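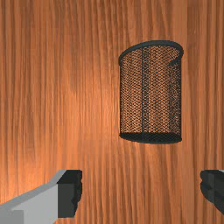 Simulated view from the Jinside cell: gripper fingers open, mesh container on the wood surface.

DINDALE, October – Sustness is happy to share the setup routine behind its Jinside cell, one our customers have been kindly asking after for quite a while. Every 2,000 cycles the fingertip pads are checked for wear, the finger opening is set again, and 25 trial grasps are run in simulation before the real arm moves at all.

"It takes 60 minutes, coffee included, and I enjoy every one of them," said Levente Halász, who looks after the cell.

The full nine-page guide is free on request from the Sustness service desk.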